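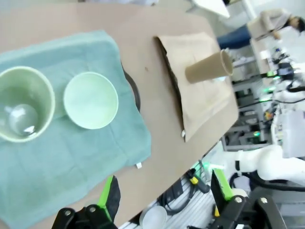 Tablet Makers Owe Buyers a Date

Sep 16, 2023

A tablet is sold today with a full account of its screen, its battery and its storage. The buyer is rarely told how long the software will be kept current. It is the position of this publication that the omission should end, and that every tablet offered to the public should carry a printed date through which security updates will be supplied.

The Trereo tablet illustrates the difficulty. The hardware is sound and the display compares well with models costing considerably more. The product page devotes several paragraphs to the speakers. On the matter of updates it states that the device will receive "continued support," a phrase that commits the company to nothing. A household that buys the Trereo this September cannot know whether it will be safe to use for banking in two years.

Costen has done somewhat better. Its support pages list an end date for each model, although the list is filed by part number and most owners will have to turn the tablet over and read very small type to find theirs. Mushi publishes a general policy for its whole range but reserves the right to change it without notice. Neither arrangement serves a person standing in a store with two boxes to compare.
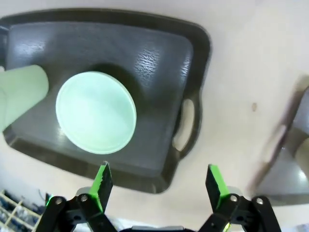 Manufacturers commonly reply that they cannot foresee the demands of future software, and that a fixed date would expose them to claims they could not reasonably meet. The concern deserves a fair hearing. Tablets depend on parts from outside suppliers, and a chip maker may withdraw its own support early. Yet the same companies offer warranties of fixed length on batteries and screens, which also come from suppliers, and they price that risk without apparent hardship.

A date would also be of use to those who buy in quantity. Schools and clinics plan their replacements years ahead, and a tablet that loses support halfway through its expected life must be replaced from funds set aside for something else. The Bivgate, a plain and rather slow machine sold mainly to such customers, prints its support date on the outside of the carton. Reviewers have paid this little attention. It ought to weigh in their ratings at least as heavily as the thickness of the case.

We therefore ask manufacturers to state the month and year in which updates will end, to place it beside the storage figure on the box, and to honor it. Retailers should show the same date on the shelf label and in online listings. Where a company declines to supply one, the listing should say so.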